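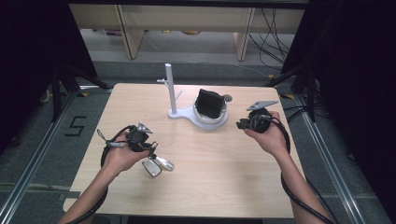

Pilten Hand-Held Gripper Pair

Pilten is a pair of hand-held grippers for recording two-handed tabletop tasks. The operator works directly on the objects, one gripper in each hand. In our August study, policies trained on 181 recordings completed up to 101 test runs before a finger pad was changed.
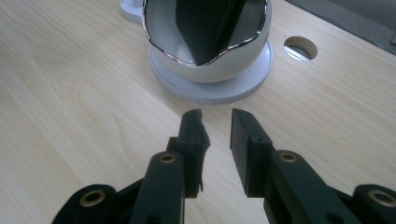
Gripper view, fingers open in front of a white vessel on its base.

Sold as a pair with cables. Spare finger pads come in sets of 5. Contact: Rosemarie Sperling, Litbridge.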